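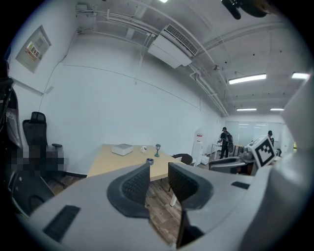

Subject: Re: [sourdough-list] Rye starter gone sluggish, plus the December swap

Hi all,

Sorry for the slow answer, Leanne, I read your message at six in the morning with flour up to my elbows and then lost it under a pile of other mail. Quoting it so people don't have to dig:

> On the rye thread, Leanne Lockwood wrote:
>
> My starter used to double in four hours and now it barely
> gets there by bedtime. Same jar, same shelf over the fridge.
> I switched to the Rosden whole rye because the store was out
> of my usual bag. I feed it once a day, equal parts flour and
> water by weight. It smells sharp, kind of like nail polish
> remover. Do I toss it and ask someone for a piece of theirs?
>
> Also, are we doing the swap again in December? I still have
> Anong's jars from last year and I feel terrible about it.
>
> Leanne

Please don't toss it! That nail polish smell is a hungry starter, and mine does it every time I get lazy. Whole rye goes through its food a lot faster than white flour does, so if you moved to a coarser bag and kept the same schedule, once a day probably isn't cutting it anymore.

What I'd do is take a small spoonful, maybe 12 grams, and put it in a clean jar with five times that much flour and the same of water. Leave it alone until it domes. Then do it again, and again, for three days or so, morning and night. You'll throw some away (or make crackers, I'll get to crackers). By the third day mine usually smells like yogurt and apples and I forgive it everything.

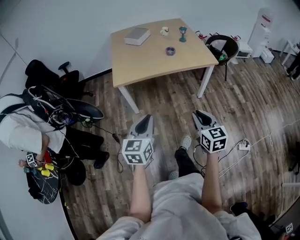
The other thing is temperature. The shelf over the fridge sounds cozy, but I stuck a thermometer up on mine last winter and it was way colder at night than I'd have guessed, because our kitchen window leaks like crazy. I moved the jar into the oven with only the light on and it perked right up. Put a sticky note on the oven door if you try this. Ask me about the plastic lid I melted!

As for the Rosden flour, I've used it and I like it, though it drinks more water than the Wallner I grew up on. At equal weights it makes a paste you could hang wallpaper with. A stiff starter doesn't climb the jar the way a loose one does, so you may be looking at a livelier starter than you think. Add a splash more water and watch for bubbles along the glass instead of the height.

Fredy Llanos wrote to me off list about the same trouble, only his was with a white starter, and he'd been using water straight from a filter pitcher he hadn't changed since spring. New filter, happy starter. I can't swear those two things are connected but he's convinced. 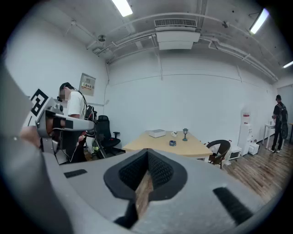 Can you bake with it while it's recovering? You can, as long as you add a pinch of dry yeast to the dough and treat the starter as flavor. I do it for sandwich bread all the time. My usual is 500 grams of flour and 200 of starter, and the kids have never complained, except about crust, which they complain about no matter what.

Now crackers. Spread the leftover starter thin on a lined sheet, drizzle with oil, add salt and whatever seeds are going stale in the cupboard. Low oven until it snaps. I score it halfway through so it breaks into something like squares. Caraway is my favorite and my husband's least favorite, so I do half a sheet each.
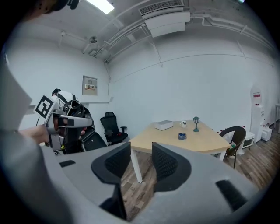
On the swap: yes, I'd love to, and Panya Siriwan already offered her garage again if we bring our own folding chairs. Small jars with loose lids, please, and a label with the flour you feed it and how old it is if you know. Uwe Ostermann is bringing dried flakes of his, and they mail well too, in case any of you out of town want some. Write to him directly, he doesn't always read the list.

Anong, are you out there? Leanne has your jars. I have your big blue bowl, so she's not even the worst offender.

If somebody has a bread knife they trust, I'm shopping. My old one has started tearing instead of cutting and I squashed a perfectly good rye with it last night.

Off to feed mine before I forget again. Leanne, write back after a few feedings and tell us how it smells!

> I'd rather fix mine than start over if there's a chance.
> It was my aunt's.

P.S. I only saw that last bit of your message as I was about to hit send. In that case, smear a spoonful on parchment tonight, let it dry out completely, and crumble it into an envelope before you try anything else. Mine is in the drawer with the birthday candles.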